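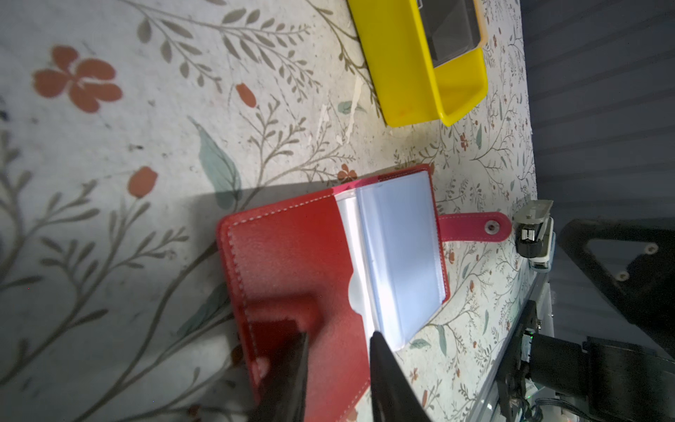

Figure 1. Open card wallet with clear plastic sleeves and snap strap, on the patterned cloth.

3.2 Card storage items

The Skatham set covers small personal goods that are stored by inserting one flat item into another. Card wallets were included for their soft covers and thin sleeves, which bend under light contact. The wallet in Figure 1 has a red cover with pale stitching and a strap that carries a round metal snap. In all, 144 trials in the set involve a wallet of this type. The table was covered with a leafy floral cloth, and mesh and wire baskets were kept at the back and left of the work area for items not on the table.
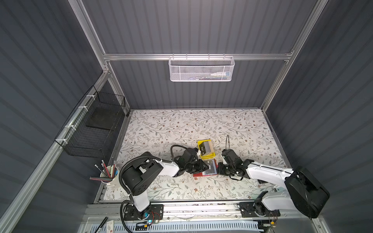 3.3 Placement of cards

A card was counted as stored when its full length lay within a sleeve. Cards left partly outside, or resting on top of the plastic, were recorded as incomplete. Orientation was not scored. Printed cards, among them a dark gray one marked "VIP," were used so that reviewers at Rallham could tell the face from the back. The supply of cards was held in a translucent box with an orange rim, set in a yellow tray.

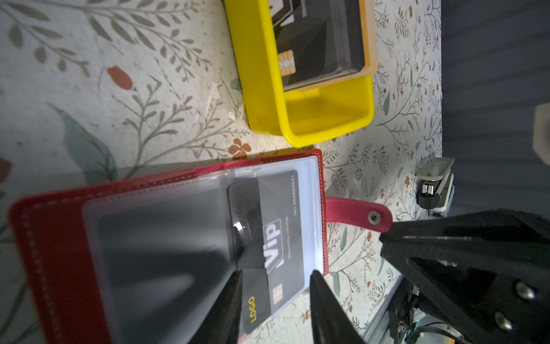

3.4 Closing the wallet

Closure was scored separately, on a scale of 5 points.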